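Filed under: Style How-Tos > Shoes & Accessories

How to Build a Work Outfit Around a Colored Belt

A colored belt is a cheap way to wake up clothes you already own. I bought a mustard one from Villca in November and wore it twice before I figured out what it needed. These are the steps I use now.

Step 1: Pick the belt first

Lay the belt on the bed and build from there. If you start with a blouse you love, you will end up reaching for the black belt again. For a first try, go with mustard, dark green or brick red. They sit well next to navy, gray and denim.
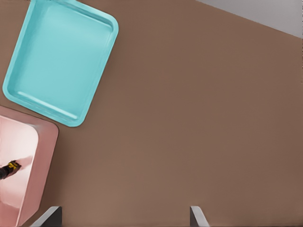

Step 2: Choose a quiet base

Keep the top and bottom within the same color family. Navy pants with a navy sweater is the easiest. A plain gray dress also works. Skip prints for now, or keep them very small.

Step 3: Check the width

For pants with loops, a belt 1 inch wide is usually fine. Over a dress or a long cardigan, go up to 2 inches. Wider than that and it rides up when you sit at a desk. Measure your loops before ordering. My Harkel trousers have narrow ones, and I had to send a belt back.

Step 4: Let brown do some of the work

Brown shoes look softer than black with most colored belts. They do not have to match each other or your bag. A medium, flat brown goes with nearly everything in Step 1. 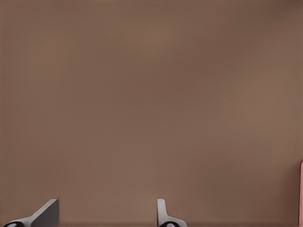 A soft, muted brown with a matte look.

Step 5: Get the length right

The tip should pass the buckle by 4 or 5 inches. My waist is 28, and in Trurkeck belts I take the small. Wistis runs long, so I add a hole with a leather punch. Mark the spot in pencil on the back, put scrap wood underneath, and press straight down.

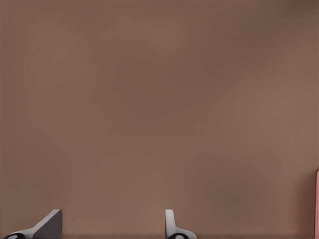 Step 6: Keep the jewelry small

Studs and a watch are enough. If the buckle is gold, wear gold earrings. A long necklace will hang right down toward the belt and the two will compete.

Step 7: Wear it sitting down

Sit for five minutes before you leave the house. If the buckle digs in, move it one hole looser or turn it slightly to the side. Hang the belt by its buckle when you get home so it doesn't curl.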